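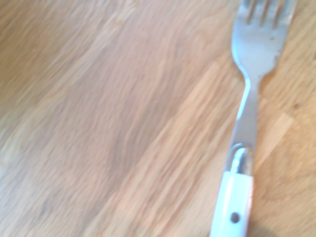 Figure 4.1 A fork on a wooden tabletop.

Home Contents Chapters Glossary Index Search this book Enter a word or phrase Go

Chapter 4
Why Things Cost What They Cost

Most people believe they know what a fork is worth. Ask them and they will say a pound or so, perhaps two if it has a nice handle, and they will say it with the confidence of someone who last bought a fork when they moved out of their parents' house. Then they will go to a wedding, look at the gift list, and find that a fork can also be worth 20 pounds, provided it comes with a cousin's good wishes.

This chapter is about price. It is a word we use all day without much trouble, and it has kept economists arguing for a very long time, partly because they enjoy it. We shall begin with cost, move on to what buyers will put up with, and end with the awkward business of what happens when the two fail to meet.

4.1 The cost of making something

Consider a small cutlery firm called Stokix. It rents a unit on the edge of Trivside, between a tyre fitter and a place that sells garden gnomes to the trade. Lewis Cowie, the owner, pays 800 pounds a month for the unit whether he makes one fork or a lorryload. He pays it in November, when the orders come in for Christmas, and he pays it in the summer, when the whole of Trivside appears to be eating with its hands.

The rent is a fixed cost. It does not change with output. The steel is a variable cost: no forks, no steel. Students tend to find this distinction easy in the classroom and slippery everywhere else. Is Lewis's electricity bill fixed or variable? The standing charge is fixed, the power used by the press is variable, and the power used by the heater under his desk depends mainly on how brave he is feeling.

Add the two together and you have total cost. Divide total cost by the number of forks and you have average cost. Suppose Stokix makes 800 forks in a month. The rent then comes to one pound a fork. If the firm makes only 400, it comes to two pounds a fork, and Lewis starts reading the small print in his lease.

4.2 The cost of making one more

Average cost tells Lewis how he is doing. It is much less help when the telephone rings. In the middle of a quiet month a café chain, Msimang, asks for an extra 236 forks and offers a price below his average cost. His first instinct is to be insulted. His second, after a cup of tea, is to work out what those particular forks would add to his bills.

Economists call this marginal cost, the cost of producing one more unit. The rent is already paid. The press is standing idle. If the steel, the power and the wages for the extra batch come to less than Msimang is offering, Lewis is better off saying yes, however much it hurts his pride. Pride does not appear in the formula, though it has closed a fair number of businesses.

There is a catch - there usually is. If his regular customers hear about the price, they may want it too. A deal that makes sense once can be ruinous as a habit, and we shall return to this point in the section on price discrimination, which sounds worse than it is.

4.3 The buyer's side

So far we have talked as if price were built from the bottom up, like a wall. Buyers see it differently. A shopper has no interest in the rent on a unit in Trivside and will not pay extra out of sympathy. What matters is how much she wants the fork, how many she already owns, and what the shop next door is charging. The rival brand, Plonix, sells a perfectly decent fork, and Lewis thinks about it more than is good for him.

Notice that the first fork in an empty kitchen is worth a great deal. The second is useful if anyone comes round. By the thirtieth, the buyer is running a canteen or has stopped paying attention. This falling value of each extra unit is called diminishing marginal utility, and it is the reason demand curves slope downwards.

Key terms: fixed cost, variable cost, average cost, marginal cost, diminishing marginal utility

Before reading on, look up the price of any plain household object in three different shops and write down the answers. Keep them to hand for section 4.4, where we try to explain the gaps.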